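Hard water, part two: the softener after one season

24th December

The first part covered the test strips and the decision to fit a softener. Since then the unit has been in for a full autumn, so there are some readings to report.

To recap, the supply in this street comes from chalk and is very hard. The old kettle scaled up within a fortnight of each descale, and the shower head had to be soaked in citric acid every month. The heating engineer who serviced the boiler in September pulled out a plate heat exchanger with a visible crust on the hot water side and suggested I either treat the water or budget for another exchanger.

The softener is a Condel twin cylinder, the non-electric sort that meters by volume and takes block salt. I looked at the Zendia as well. It has a single cylinder, a timer and a mains lead, and it regenerates at night whether or not the resin is spent. For a house with irregular use I preferred metering. The Condel also fits under the sink without moving the waste pipe, though only just: clearance to the trap is 35 mm.

Fitting took most of a day. The rising main comes up in the corner behind the cupboard, and the existing stopcock would not close fully, so that was replaced first. I used 22 mm pipe for the run to the softener and back, with a three-valve bypass. The hard water tap is teed off before the bypass. Do not omit the bypass. If the head needs a service you will want water in the house while it is away.

The drain line gave the most trouble. The instructions ask for an air gap, and the standpipe under my sink was already shared with the dishwasher. I fitted a separate tundish and ran it to the outside gully through a new hole, sleeved and sealed. The overflow goes through the same wall at a lower level, and must fall all the way because there is no pressure behind it.

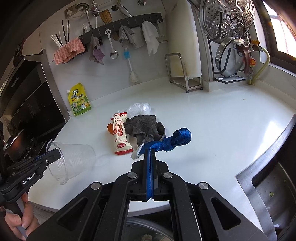

Salt use has been lower than the brochure led me to expect. The cabinet holds two blocks, one per side, and each block weighs 4 kg. I bought the first lot from Pendwood, who deliver by the pallet or by the single pack, and I still have more than half of it. The blocks wear unevenly. The left one always goes first, and swapping them over made no difference, so I assume it is down to where the brine valve sits.

Hardness at the kitchen mixer now reads zero on the drop test, measured before and after a regeneration. The untreated tap reads close to 400 ppm as calcium carbonate, the same as before. The strips I used in part one were less consistent than the drops and I would not buy them again.

Pressure was the other worry. Static pressure is unchanged. Flow at the bath tap dropped slightly, which I traced to the hoses supplied with the unit. They have a narrow bore, and replacing them with full-bore ones from Kokkonen recovered nearly all of it. Check the hoses before you buy anything else.

Pentti Kiiskinen wrote in after part one to ask about the boiler. Some makers do not want softened water in the primary circuit, particularly with an aluminium heat exchanger. Mine is filled from the untreated side through its own filling loop, with inhibitor added, and only the domestic hot water is softened. Read the manual for your own model, as they differ on this.

Soap needs cutting back a good deal. I had the washing machine dose set far too high for the first two weeks and had to run extra rinses. The dishwasher has its own softener, which should be set to its lowest level once the supply is treated.

Total outlay on fittings, excluding the unit and the salt, was £63. The new hoses were the largest part of that. Part three will deal with lagging the pipe run through the outside wall, which I have not yet done properly.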